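Numik House shared kitchen: spring safety check, with comments
Walked round by Slamet Setiawan in May
Please read to the end, even if you only use the kettle

Hello all. The list is the same one we used last year, with two items added at the request of the Ngui supper group, and I have written rather more beside each item than the form has room for (sorry, I always do). Where I put "Done" there is nothing for you to do. Where I put "To do" there is a name or a group next to it, and I would be very glad if you could see to it before the end of the month.

1. Way out clear, both doors
Done. The back door opens fully and the mat lies flat. Somebody has moved the umbrella stand to the far side of the hall, and whoever it was, thank you, it is so much better there!

2. Fire blanket and extinguisher
Done. The blanket hangs on its hook by the window and the pull tabs are at a height most of us can reach. The extinguisher needle is in the green. The service label has some months to run, and I have put the renewal in the diary.

3. Worktops and tables
Done. I ran my hand along all the edges and found no splinters, chips or lifting corners. Please go on using a board when you cut things, even if it's only one lemon. 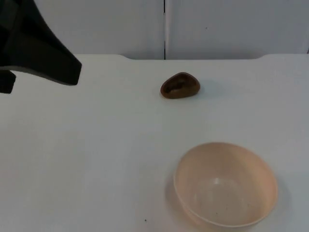
What should I do if I find a crack or a chip in a worktop?
Cover it with a strip of the wide tape from the top drawer, write it in the red book with your name, and prepare food somewhere else until it has been filled. Small chips are usually mended within the week. A crack you can catch a fingernail in needs the joiner, so ring me as well as writing it down.

4. Sockets and leads
To do (Nurkow lunch club). The toaster lead has a kink near the plug and I have taken it out of use. It's on the shelf in the office with a note on it. All the other leads looked sound, and the 4 double sockets along the back wall each worked with the test lamp. Please don't run the urn and the hotplate from the same one, however tempting it is when you have a hall full of people waiting for tea.

5. Cupboards, doors and hinges
Done, with a small grumble. Every door closes and stays closed. One of the hinges over the sink had worked loose again, and I have given it longer screws, which ought to hold. If you notice a door dropping or catching on its neighbour, do say so early, as it's a two-minute job at that stage and a whole afternoon later on.
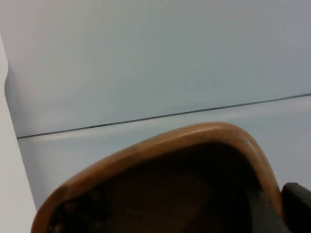 While I had the screwdriver out I went round the handles too, and tightened 9 of them. None was about to come off, but a wobbly handle on a heavy door is a nuisance when you have a full tray in the other hand.

6. Fridge and freezer
Done. The fridge read 4 degrees at eight in the morning and the same again after lunch. The door seals are clean. There was a jar of something from the Liment harvest supper with no date on it, and I'm afraid I was not brave enough to open it, so it has gone.

7. Hot water
To do (me). The tap by the hatch takes an age to run warm. I have asked the plumber to look in.

8. Floor
Done. It is dry and even right across, and the strip at the doorway has been glued down.

9. First aid box
To do (Ngui supper group). Blue plasters are low and the burn gel is out of date. Everything else is in its place, including the good scissors, which I had given up on.

Next walk round is in the autumn. If you would like to come along and learn the list you would be very welcome, and there will be cake.

Slamet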